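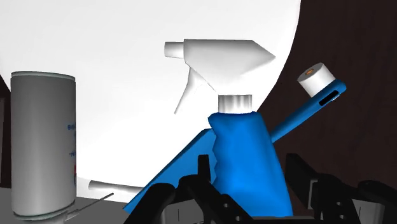
How many demonstrations of one task should an operator record before the first training run?
Twenty-five, all by the same operator, with failed attempts kept in a separate folder.

Notebook, Hirkau project, simulation bench
October 17, 2022

Remote control of the simulated arm in the bathroom layout, spray bottle task. The session was planned for 25 demonstrations; 23 were saved and 18 accepted on review. The rejected files show long pauses before the fingers close. The operator is asked to settle the wrist angle during the approach and to avoid correcting it over the toilet lid.

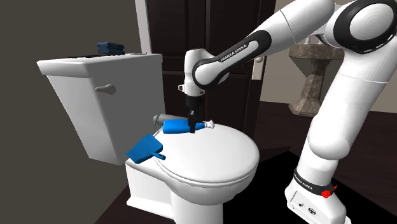
Pauses of this kind were also noted in April, under the earlier Tirnetlow controller settings. Hand speed scaling will therefore be lowered for the final descent only. The open question is whether the bottle's starting pose should vary between recordings. Groltach has requested fixed poses for the first set, and this will be followed until the set reaches 100.

To do: rename the accepted files, repeat the rejected ones.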